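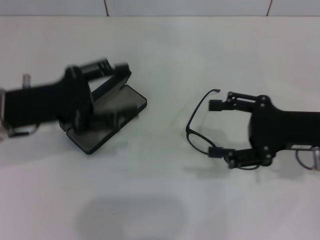
Mesa de tampo branco, parede cinza-clara ao fundo

Tampo branco manchando na mesa de trabalho – tem salvação ou troco tudo?

Postado em 16 de outubro de 2021 por Gratance

Oi, gente! Leio este fórum faz um tempão e nunca tinha aberto um tópico, então já peço paciência se for assunto repetido (procurei, juro, mas só achei coisa de mármore e de granito, e o meu caso é outro).

Montei em maio um cantinho de costura e artesanato no quarto dos fundos. Comprei um tampo branco liso, acabamento fosco, daqueles de MDF revestido, e coloquei em cima de dois cavaletes. Ficou lindo! Passei as primeiras semanas entrando no quarto só para olhar. Só que eu uso a mesa para tudo: corto tecido, pinto com tinta de tecido, tomo café em cima (eu sei, eu sei), faço a lição com o meu filho, e de vez em quando sobra até massa de biscuit pelo meio do caminho.

Hoje o tampo está assim: uma roda amarelada de caneca do lado direito, umas sombras azuis de caneta daquelas que dizem que saem com água (não saíram), e uma região meio encardida bem na beirada onde eu apoio o braço. Essa última é a que mais me irrita, porque limpo e na outra semana está igual. De longe parece que a mesa é creme só naquele pedaço.

O que já tentei: detergente neutro com esponja macia, álcool comum, vinagre branco com água morna. O detergente tira a poeira e um pouco do encardido. O álcool clareou a caneta, mas o pano foi espalhando e agora, em vez de um risco, tenho uma nuvenzinha. O vinagre só deixou o quarto com cheiro de salada.

Minha sogra falou para passar água sanitária pura e deixar de molho. Minha vizinha falou para lixar com lixa fina e pintar de novo. Eu fiquei com medo das duas coisas. O tampo me custou 872 reais com a entrega, e eu não queria estragar de vez uma coisa que talvez tivesse jeito.

Então queria saber três coisinhas: dá para tirar mancha de caneta e de café desse tipo de revestimento sem tirar o fosco? Existe algum produto para passar por cima e proteger? E se não tiver jeito, vale cobrir com alguma coisa (vidro, plástico, adesivo), ou fica feio e junta sujeira por baixo? Uso a mesa praticamente todo dia, então não adianta me sugerir algo que precise ficar uma semana secando.

Obrigada desde já!!

Zoltville

Oi, Gratance, bem-vinda! Tenho uma mesa branca fosca que já passou por criança pequena, por encadernação e por uma fase de velas artesanais que prefiro não comentar, então vou te contar o que funcionou para mim.

Primeiro: não faz o molho de água sanitária. Eu fiz. A mancha clareou, só que o pedaço onde ela ficou parada ganhou um tom diferente do resto, meio esverdeado contra a luz, e está assim até hoje. E a lixa eu deixaria para a última hipótese de todas. O branco desses tampos é uma película fininha, e depois que você atravessa aparece o miolo marrom e aí é pintura na peça inteira, com fundo e tudo.

Para o café, o que resolveu comigo foi bicarbonato de sódio com um pouquinho de água, até virar uma pasta mole. Você coloca só em cima da roda da caneca, deixa uns minutinhos, passa um pano bem úmido sem esfregar com força e depois um pano seco. Se não sair tudo na primeira, repete no dia seguinte. Não use o lado verde da esponja de jeito nenhum! O fosco vai ficando polido onde você esfrega e, quando bate a luz da janela, aparece uma mancha brilhante que incomoda mais do que a de café.

Para a caneta o álcool estava certo, o problema foi o pano. Tenta com haste de algodão, dessas de ouvido, molhada em álcool isopropílico. Vai encostando só no risco e trocando a haste toda hora, assim que ela ficar azul. Demora, é chato, eu coloco um podcast e vou. Na nuvenzinha faz a mesma coisa com um disco de algodão, de fora para dentro, para não aumentar a área. Testa antes num canto escondido, por baixo da borda da frente, por exemplo.

O encardido do braço é gordura da pele com creme de mão (você usa creme? eu usava e não ligava uma coisa à outra). Detergente neutro bem diluído em água morna, pano de microfibra, e o mais importante é enxaguar com outro pano só com água. Se fica resto de detergente, ele vira uma camadinha grudenta que segura a sujeira da semana seguinte. Acho que é por isso que o seu volta tão rápido. Comecei a enxaguar direito e passei a limpar muito menos.

Sobre cobrir: eu uso base de corte grande na hora de cortar e um forro de PVC transparente quando tem tinta na história. Enrolo e guardo atrás da porta depois. Deixar o plástico direto em cima eu não recomendo, porque no calor ele gruda e a umidade fica presa ali embaixo. Já levantei um forro desses depois de umas férias e o cheiro, olha...

Boa sorte, e conta aqui se a roda da caneca saiu!

Whiteley

esponja mágica. aquela branca de melamina. molha, espreme e passa. sai tudo, não sei por que o povo complica tanto

Tarkix

Vou discordar um pouco do colega aí de cima. A esponja de melamina tira mesmo, mas tira porque é um abrasivo bem fino. Em tampo brilhante você percebe logo, o fosco engana mais: na hora parece perfeito e depois de algumas passadas aquele ponto fica liso e brilhante. Eu usaria uma vez só, bem molhada, sem pressão, e em cima de uma mancha que não saiu com mais nada. Para limpeza de toda semana, não.

Trabalhei bastante tempo montando móvel planejado e hoje só faço as coisas da minha casa mesmo, por gosto, então vou entrar na parte de proteger e de cobrir, que a Zoltville já deu conta muito bem das manchas.

Produto de passar por cima: cera em pasta, lustra-móveis e silicone eu não passaria em revestimento melamínico. Ele não absorve nada, então o produto fica na superfície, marca dedo e junta pó. No seu caso ainda tem o tecido, imagina encostar um algodão branco numa mesa com lustra-móveis. Verniz também não pega direito ali sem lixar antes, e voltamos ao problema da lixa.

Vidro é o que eu faria se a mesa fosse só de escritório. Fica bonito, limpa num segundo. Mas pesa bastante, e você disse que está em cima de cavaletes. Confere quanto cada cavalete aguenta antes de pensar nisso, e lembra que um tampo apoiado só em dois pontos pode ceder no meio com o tempo. Pede com a borda lapidada e coloca aquelas bolinhas transparentes de silicone entre o vidro e o tampo. Outra coisa: vidro é gelado para apoiar o braço no inverno, e alfinete que cai nele vai parar do outro lado do quarto.

Adesivo vinílico branco fosco é a saída mais barata se a mancha não sair. Precisa desengordurar tudo muito bem com álcool e esperar secar, porque qualquer grãozinho de poeira vira um caroço debaixo do branco. Aplica com espátula de feltro, do centro para fora, descolando o papel aos poucos. Se formar bolha, fura com agulha fininha e passa o dedo (agulha você tem!). Vira a sobra para baixo da borda e aquece com secador para assentar no canto. Eu deixo descansar uma noite e já uso no dia seguinte. Só não apoia ferro de passar nem panela em cima.

Mais um detalhe que ninguém comentou: olha como está a borda do tampo. Se a fita tiver levantado em algum ponto, resolve isso antes de sair passando pano molhado. Água que entra no MDF estufa o miolo e não volta mais ao tamanho. Eu colo com cola de contato, uma camada fina dos dois lados, espero o ponto e aperto com um pano dobrado.

E se um dia decidir trocar mesmo, mede duas vezes e pede já cortado. Na minha última mesa pedi 1.000 mm de comprimento com 22 mm de espessura e ficou bem firme, mas a minha é pequena, é só para o computador. Para costura você vai querer mais comprida, e aí eu pensaria num terceiro apoio no meio.

Gratance

Gente, muito obrigada! Voltei para contar. A pasta de bicarbonato tirou quase toda a roda da caneca, sobrou uma meia-lua bem clarinha que só eu enxergo. Vou repetir amanhã. A caneta está indo com as hastes, já gastei um monte delas e ainda falta a parte de cima da nuvem.

Tarkix, fui olhar a borda e tem um pedacinho levantado sim, na quina de trás! Nem tinha reparado. Essa cola de contato pode ser a de sapateiro, ou é outra? E Zoltville, sim, creme de mão todo santo dia, confesso.

Tarkix

Pode ser a de sapateiro, é cola de contato também. Abre a janela, que o cheiro é forte, e limpa o excesso antes de secar.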